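# Making a phone battery last: tips for the house and the workbench

Most of what wears out a phone battery is heat and time spent at 100%. These are the habits I use at home and in the shop. None of them cost much.

## Charging

- Unplug at 90 if you can. Many phones have a setting that stops the charge early, usually under Battery or Device Care. Turn it on and leave it on.
- Plug back in at 20. Running down to zero once in a while does no harm, but don't make it a habit.
- Take the case off for fast charging if it is a thick one.
- Don't charge under a pillow, on a sofa cushion or on a sunny windowsill. A bare table is fine.
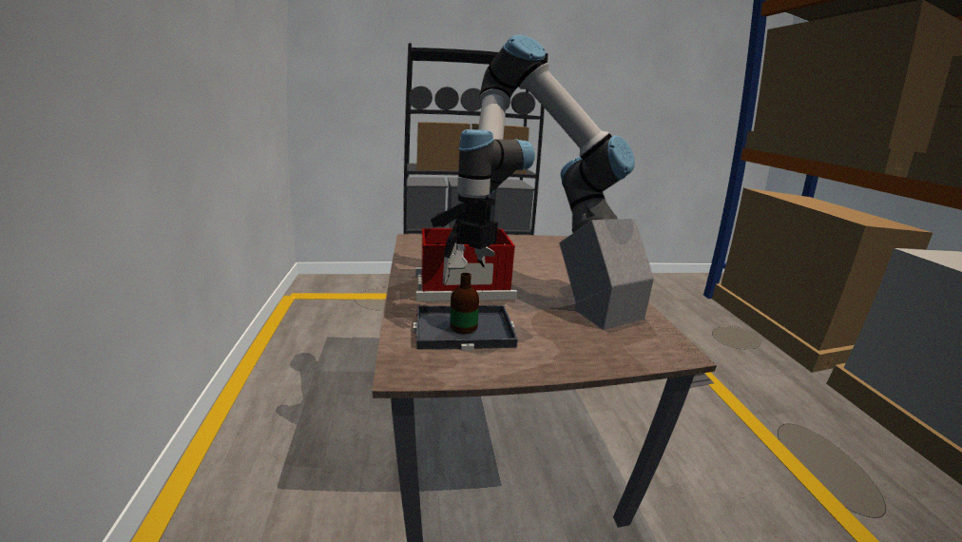

- Use the slow charger overnight. Fast charging is for when you are on your way out the door.
- Check the cable first when charging seems slow. Swap it before you blame the phone or the wall plug.

## Cleaning the port

Lint packs into the bottom of the port and keeps the plug from seating. If the plug wobbles or sticks out a little, clean it.

1. Turn the phone off.
2. Shine a flashlight into the port.
3. Work a dry wooden toothpick along the back wall and lift the lint out. Don't use a pin or a paper clip.
4. Tap the phone, port down, against your palm.
5. Try the plug. It should go in all the way.

Skip the canned air. It can push lint farther in, and held at the wrong angle it spits liquid.

## Storing spare phones and power banks

Charge them to half, switch them off and keep them in a dry closet. The garage gets too hot in summer and too cold by November. Top them up every few months. My oldest power bank was left flat for a winter and never took a charge again.

Write the date of the last charge on a piece of masking tape and stick it on the back. Keep cables coiled loosely with a twist tie, one to a bag, so you can pull one out without the rest.

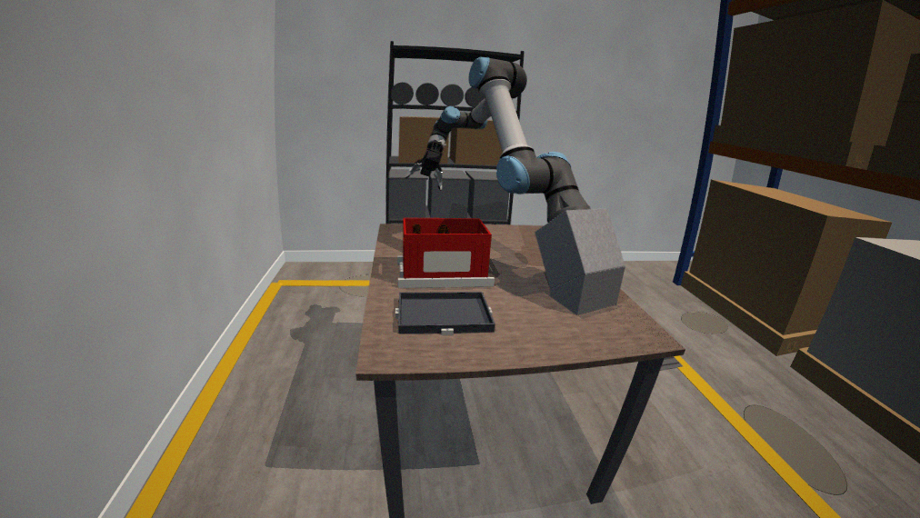
## When to stop using one

Stop if the back is lifting, the screen is coming up at one edge, or the case rocks on a flat surface. Don't press it flat and don't puncture it. Keep it away from anything that burns and call your local recycling center to ask where they take batteries. Tape over the terminals of loose cells before you carry them in.

Saturnino Bravo wrote in to ask about putting old batteries in the freezer. Don't. Moisture gets in when they warm up.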